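Student Projects > Robotics and Machine Learning
Posted 2 January 2024 by Mehwish Ghauri
Last updated: April

Collecting two-arm demonstrations for instrument handling: project report

Mehwish Ghauri and Fahad Dogar, Stakamdale

1. Purpose

The project set out to gather example runs for a policy that moves surgical instruments between a steel tray and a covered pad. Sakeo, the training code used by our group, learns from recorded arm positions matched to camera images. It has no model of the task and depends on the runs it is given. Our part was to design the collection, carry it out and hand over a clean set. Training results are covered in a separate report by the Postthorpe group and are mentioned here only where they changed how we collected.

2. Views recorded

Each run stores a head view and a wrist view, along with joint angles and gripper opening. The head view gives the layout of the table. The wrist view gives the last stretch of the approach, where the head view is too coarse to judge contact.

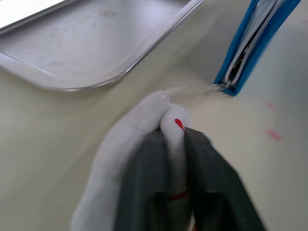 Wrist data was the harder of the two to label. Objects close to the fingers blur, and soft items change outline as soon as they are gripped. With the white fuzzy object, part of it folds over the left finger and part is pinched up through the gap, so an outline drawn before the grasp is no use after it. The clear strand running from it to the zipper pull on the blue pouch is faint enough that our first labelling pass missed it in most images. We added a separate label for thin links between objects and went back over the wrist views by hand. Metal items were simpler, apart from glare on the tray rim.

3. Table layout

The tray sits in the middle of the work area with the pad in front of it, nearer the robot. Plush toys, a water bottle, paper cups and a red block stay along the back edge. These are distractors. An early batch recorded on a bare table gave a policy that reached for any new object placed in view, and Fahad Dogar proposed leaving the extra items out for all later runs. Their positions are not reset exactly between runs – small shifts are useful.

Instruments are set down by hand before recording starts. The operator varies their angle and which side of the tray they lie on.

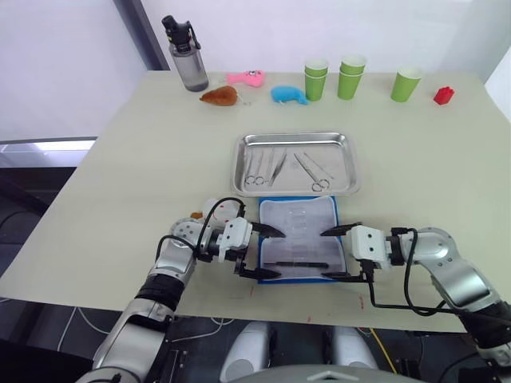 We did not vary the height of the table or the position of the arm bases. Both are fixed in the calibration file, and changing either would have meant repeating the calibration. This limits how far the set can be used on another bench. The lights were also left at one setting, which we would change if the work were repeated.

4. Procedure

The steps below were followed for every run.

1. Check that both head and wrist streams are live and that the clocks agree.

2. Move both arms to the ready pose, grippers open and facing each other across the pad.

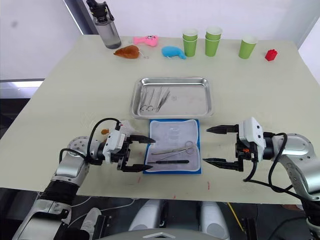 3. Start recording and wait two seconds before any motion.

4. Carry out the transfer at an even speed. Do not correct a poor grasp more than once.

5. Return to the ready pose, stop recording and mark the run as keep, fail or discard.

Failed runs were kept in their own folder. The Baloch script, which checks files for dropped images, was run at the end of each session.

5. Outcome

The final set holds 2957 runs from six operators. The main causes of discard were dropped images and operators pausing part way through a transfer. Pauses matter more than we expected: a policy trained with them included tends to stop at the same point and stay there. Marking was done by the operator at the time, and a second person should have checked it.

6. Further work

Vary the lighting. Record a smaller set with the tray and pad swapped. Add a pause detector to the Baloch script so that these runs are flagged during the session.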